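Home | Issues | Authors | Search
Print this article | E-mail this article

4.2 Segmenting layered fabric

Folding needs a clean mask of the top cloth. In Testa the mask comes from color edges, and on plain towels that was enough. Printed cloth breaks it. Each fruit or flower comes back as its own small region, and the planner then picks a grasp point inside a print, well away from any real edge. Same failure in all the bedroom clips, see Fig. 3.
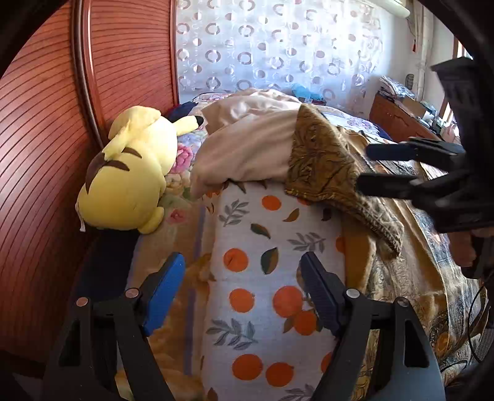 Figure 3. Wrist view, bedroom clip. White cloth with orange print, lying over and under other bedding.

Two fixes tried. First, merge regions that share a background color. Works for the white cloth, fails on the floral cover, where pink print and yellow ground get split again. Second, a boundary score trained on 534 labeled crops, 85 held out for teh test. Crops with a gripper finger over the cloth edge were kept in. We use the second one from here on. Input is resized to 300 by 300 before scoring, no other changes.

Soft toys are masked out before planning. Blankets are not, they can move with the cloth and the planer has to know about them.

Comments (2)

I. Camacho: Is the merge threshold the same as in Morna?

rk_fold: Would like to see the beige blanket case done seperately.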